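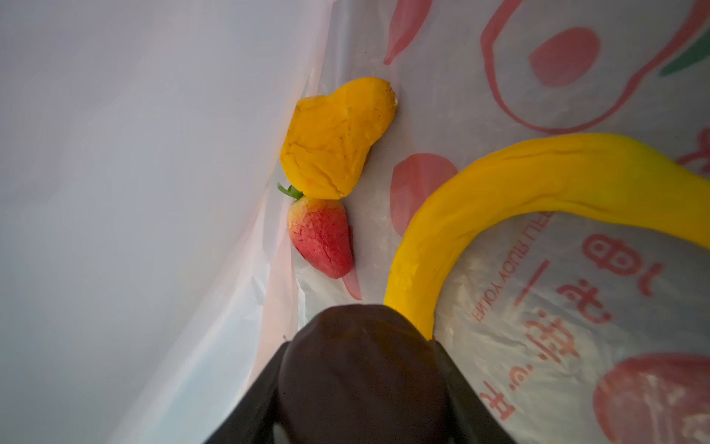 Shop > Pretend Play > Kitchen and Market > Grutari Market Bag Play Fruit Set

Grutari Market Bag Play Fruit Set

Play fruit for shop corners, kitchens and packing games. The set includes a banana, a strawberry and a mango, a peach-colored plate and thin plastic carrier bags with handle loops. Children set the fruit out on the plate, choose what they want and pack it to take home.

The fruits are shaped to be easy to tell apart. The banana is long and curved with smooth skin. The strawberry has a seeded surface and green leaves at the top. The mango is lumpy, with a wrinkled skin that gives small fingers something to hold on to.

The bags

Bags come in white and pink. Both are translucent, so a child can check what has gone in without tipping everything out again. The white one has a colored print on it and the pink one has a fainter print in a darker pink.
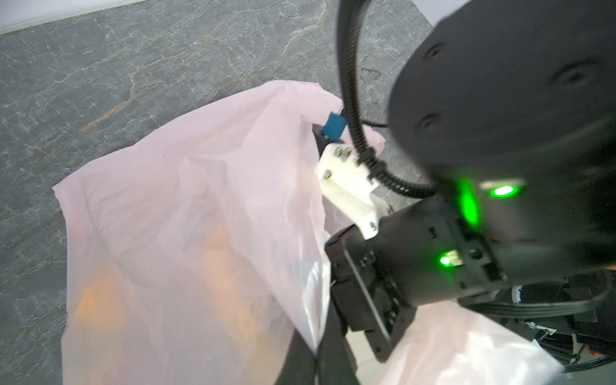

They are soft and crease with use. Smooth them flat by hand before putting them away, and keep one or two back as spares if the set is going into a classroom. Refill packs are sold separately under item 312.

In the set

- Play fruit: banana, strawberry, mango
- Plate, peach-colored plastic
- Carrier bags, white and pink

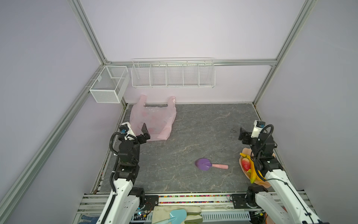

Care and safety

Wipe the fruit and plate with a damp cloth and mild soap. Let them dry before packing. Do not put the fruit in the dishwasher. For ages 3 and up, with an adult present. The bags are thin plastic: keep them away from babies and younger children, and never let a child put one over the head or face.

Ordering

Ships from our Brarent warehouse in about 2 working days. Unused sets can be returned in the original box. For school orders, write to Joana Leitão at the Grutari order desk and include your delivery address and the number of sets.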